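Nulholm Makers & Menders Help Desk
Ticket 2452
Subject: Tower powers on, thinks about it, powers off
Opened by: Duygu Toprak
Assigned to: Ashwin Kurup
Priority: Normal (requester had selected "Catastrophic")
Status: Closed, with reservations

Duygu Toprak wrote:

The desktop from the front office has stopped starting. You press the button, the fans come on, and it sounds very promising for 7 seconds. Then it goes quiet. Then it tries again by itself. It will do this all afternoon if you let it, and on Sunday I did let it, in case it wanted practice.

Nothing shows on the monitor. The monitor works with my laptop. The power cord works with the printer. I have tried the button firmly and I have tried it gently.

This is the machine with the Sivilano booking database on it, so I would like it back before the July sign-ups. I can't tell you the model. There used to be a sticker.

Ashwin Kurup wrote:

Thanks for testing the cord and the monitor first. You would be amazed how rarely I get to skip that part.

A few questions before you carry it over:

Does it beep at all?
Did anyone add or move anything inside it lately?
Is the database backed up anywhere that isn't the machine itself?

Duygu Toprak wrote:

No beeps.

Define "lately." Someone put more memory in it in the spring. I was told it went in with "a good click."

The database is backed up to a folder called Backup. The folder is on the desktop. I can see where this is heading and I'd prefer not to discuss it.

Ashwin Kurup wrote:

Bring it over. Leave the keyboard and mouse behind, I have a drawer of those that I can't get rid of.

Please don't keep power-cycling it in the meantime. If the board is cutting out to protect itself, it has made its point.

Ashwin Kurup wrote (bench log, first entry):

Received. Blew out the dust outdoors, to the lasting regret of one bicycle.

Before opening: confirmed the fault. Fans start, seven seconds, off, three seconds of silence, start again. No beeps, as reported, but there is no speaker connected to the board, so it may have been beeping in its heart this whole time. Plugged one in from the parts tin. Now it beeps. Long, repeating, very sorry for itself. On most boards of this age that means memory.

Pulled both sticks. Cleaned the contacts with alcohol and a lint-free cloth. One at a time, first slot: stick A gives the long beep. Stick B gives the long beep. Same in the second slot. So either both sticks are dead, both slots are dead, or the trouble is on the other side of the conversation, meaning the processor or its socket.

Borrowed a known-good stick from the test machine. Long beep. I was hoping for a cheaper answer.

Duygu Toprak wrote:

Is a long beep better or worse than no beep?

Ashwin Kurup wrote:

Better for me. It's the same computer either way.

Ashwin Kurup wrote (bench log, second entry):

Took the cooler off. The old thermal paste had the texture of grout. Ran the machine beforehand for as long as it would let me, to warm the paste up, which at seven seconds a go wasn't very long. A slow twist got it free in the end without dragging the processor out with it. Anyone following along at home: twist, don't yank. I yanked one in my youth and I still think about it.

Opened the retention frame, lifted the processor out, cleaned both sides. Went over the socket with the loupe and a bright lamp. Found a smear of old paste in one corner, down among the contacts. Somebody was generous with the tube once. I make no accusations, although the same somebody may also have delivered the good click.

Cleaned it with alcohol and a soft brush, in very small amounts, with breaks for coffee. Leaving it to dry overnight with the socket empty. The power supply stays in for now. It measured fine on the tester and I am not taking out a part that hasn't done anything to me.
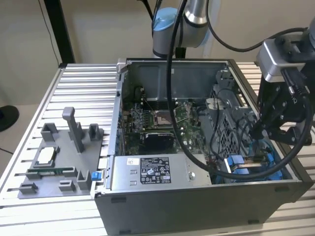 Ticket 2452, side panel off, processor out. Power supply still in the case.

Duygu Toprak wrote:

I looked at the attachment and had to sit down. Is there a reason the middle of it is missing?

Ashwin Kurup wrote:

The middle is in a plastic box on my shelf with your name on it. I expect to put it back.

Ashwin Kurup wrote (bench log, third entry):

Processor back in, new paste (a modest dot), cooler on, screws tightened crosswise a bit at a time. Fitted stick A only.

Single short beep, then the startup screen. It complained that the clock was wrong, so the coin battery got replaced as well.

Added stick B. Long beep. Took stick B out again. Fine. Put stick B in the test machine, where it produced a long beep and made the test machine look bad in front of everyone. So there were two faults: a dirty socket, and one bad stick hiding behind it. Stick B is retired. Its replacement is a used Trollance from the parts tin, same size and speed.

Memory test ran through the evening with no errors. Eleven cold starts in a row with no shutdowns. I stopped at 11 out of boredom.

Copied the booking database to an external drive before doing anything else with Windows. It contains 116 bookings, and Duygu, one of them is for a room we gave up two years ago.

Duygu Toprak wrote:

That's the Kwiatkowski group. They are very loyal. I'll call them.

May I collect it tomorrow after four? And what do I owe the tin?

Ashwin Kurup wrote:

After four is good. The tin takes whatever you think a used memory stick and a coin battery are worth. There's a jar next to it.

Two conditions. The external drive goes home with you and lives in a different building from the computer. And if anybody offers to add more memory, send them to me first, with the memory still in its wrapper.

Duygu Toprak wrote:

Collected, plugged in, working. It started on the first press. The clock is right, too, which it hasn't been in all the time I've known it.

The drive is in my kitchen, in the drawer with the takeout menus. I have labeled it "Backup," and this time it is one.

You can close this. I left the priority alone.

Ashwin Kurup wrote:

Closing. Cause: thermal paste in the processor socket, plus one failed memory stick. Parts used: one memory stick (used), one coin battery, one internal speaker. I left the speaker in so next time it can tell you itself.

Reservation, for whoever opens this ticket again: the rear case fan has a slight tick at low speed. It isn't hurting anything yet. When it gets loud enough to bother the front office, reopen this one and don't start a new ticket, or I'll have to read all the questions out again.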